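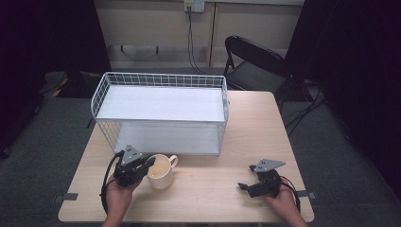
Wire-mesh rack and white mug on a table.

Progress Report to the Program Office: Junior Leader Course Redesign
Reporting period ending 26 February 2020
Prepared by: Angus Rakena, project lead, Skesent
Distribution: Program office; course staff, Akl training site

1. Status

The redesign of the junior leader course is on schedule for the instructional work packages and behind schedule for one support package, the records transfer. No change to the approved budget is requested in this report. One change to the sequence of field instruction is requested (section 5).

2. Background

The grant covers a revised course for newly promoted corporals and sergeants in reserve support units. The old course was built on classroom lectures followed by a single field exercise. Unit commanders reported that graduates knew the regulations but had little practice giving orders, checking work and correcting subordinates. The revised course moves most leadership instruction into small-group tasks under observation, with a written evaluation after each task.

3. Work completed

Course enrollment. The November intake was the first to receive the revised course in full. It enrolled 117 students from reserve transportation, supply and maintenance units. Of these, 9 did not finish. Three were recalled by their units and the remainder were released on medical grounds or at their own request. Students released for medical reasons keep credit for completed blocks and may rejoin at the same point.

Lesson plans. Rania Nimri completed the lesson plans for orders and briefings, counseling, convoy preparation, and accountability of equipment. The counseling block was rewritten after the first delivery. Role players had been given too much freedom, and students in different groups were being graded on cases of unequal difficulty. Role players now work from a fixed card that states the soldier's problem, what the soldier will admit to at first, and what is disclosed only if asked.

Evaluation form. The evaluation form was cut from four pages to two. The passing score remains 70. Evaluators must now write at least one observed action in support of any rating above or below the middle of the scale. Samer Saliba reviewed the completed forms and returned those that gave a rating with no supporting entry. Returns were concentrated among evaluators who had missed the preparation day.

Instructor preparation. Two preparation sessions were held at the Akl site. Evaluators graded the same recorded briefing independently, then compared ratings. Agreement was acceptable on delivery and format and poor on commander's intent. A short reference sheet on intent has been added to the evaluator packet.

4. Work behind schedule

Records transfer. Student records are to be moved from the old training ledger to Aletti, the records system already used by the parent headquarters. Qusai Abu Hammour reports that the ledger stores partial credit as a free-text note, and Aletti accepts only a block code and a date. Each note has to be read and coded by hand. The work was planned as an automatic import and will now run into the next reporting period. Until it is done, the paper file is the record of authority.

Land navigation. The night portion was not delivered to the last two groups. The training area was closed for range maintenance. Both groups received the day portion and a classroom substitute, and their files are marked accordingly. A make-up date has been requested from range control. No reply has been received.

5. Change requested

We ask to move the convoy preparation block ahead of the counseling block. Vehicles are available from the Mondum motor pool only in the first part of the course, and under the current sequence students wait two days for them. The change adds no hours and requires no new material. Majdi Boutros has confirmed the vehicle allocation with the motor pool, subject to program office approval.

6. Next period

Complete coding of partial credit notes and close the old ledger.
Hold one further evaluator session, limited to rating commander's intent.
Deliver the make-up night navigation portion if the range is released.
Send the supervisor questionnaire to the units of all November graduates. Results will be reported by block and by unit type.

A decision on section 5 is needed before the next student schedule is issued.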